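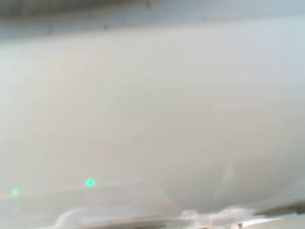 Pale gray, going a bit creamy in the middle.

June 23, 2022

So I've been trying to pick a white for the hallway, and wow, there are a lot of them! I came home from the paint store with 16 sample cards and taped them all up by the stairs. My favorite so far is one called Udamel - kind of milky, a little warm, and it goes almost blue after dinner. The runner-up is Tredetti, but a gallon costs 92 dollars and I just can't (it's a hallway, people walk through it with groceries).

I also still have half a can of primer from the bathroom, so that's getting used up first. The plan is to start in August, when my sister can lend me her tall ladder. If you've painted a stairwell, tell me how you did the high corner!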